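Search this site Enter keyword Go
Print this page | E-mail this page

Speaker notes: "The last five minutes at the bench"
Talk for the Trerau repair evening, February, 7 p.m.

Good evening and thank you for coming. (Wait for the door to close. Speak slowly.)

Tonight I want to talk about cleaning up a work table. I know it is not the most exciting subject. But I have kept a bench at Grube for 11 years, and most of the parts I lost in that time were lost during cleaning, very few during the repair.

Start with the small parts. A tray with a raised rim is enough. I prefer a plain dark color, so that a small bright piece is easy to find. At Nuketti we bought 300 small boxes with lids, and after one winter people had gone back to the open trays. Tell the story of the lids here, if there is time.
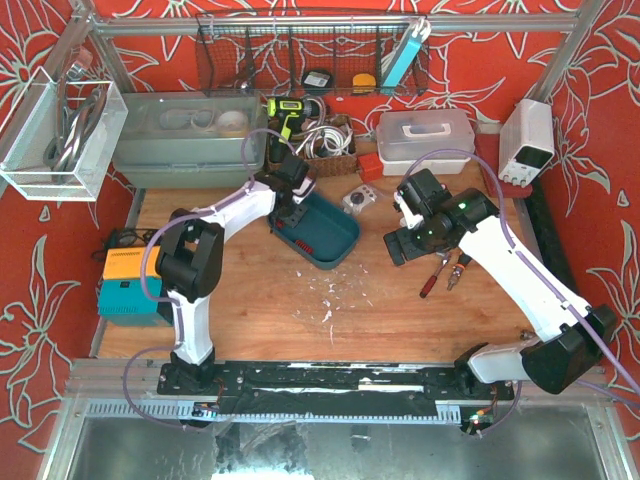 Table before cleaning: tray, hand tools on the right, flakes on the wood.

Point first to the white flakes below the tray. Ask the room: what would you pick up first? Most people say the flakes. My advice is to leave them for the end. The small red piece is in the tray and can stay in it. The square part with the round center is lying outside, to the right of the tray, and this is the kind of part that goes away with the brush.

Then the tools. The screwdriver and the pliers are next to each other, with the tips in the same direction. I like this very much. They go back to the row at the wall, and only then you take the brush.

My order is: loose parts, tools, tray, brush. Brush toward yourself, into a dustpan, and look in the dustpan before you empty it. I once found 2 springs there from a Plurkness radio.

(Drink water. Questions, up to ten minutes.)

Related items
Sorting screws without labels
Which brush for a wooden table
Notes from the Nuketti tool swap
Grube bench rules, short version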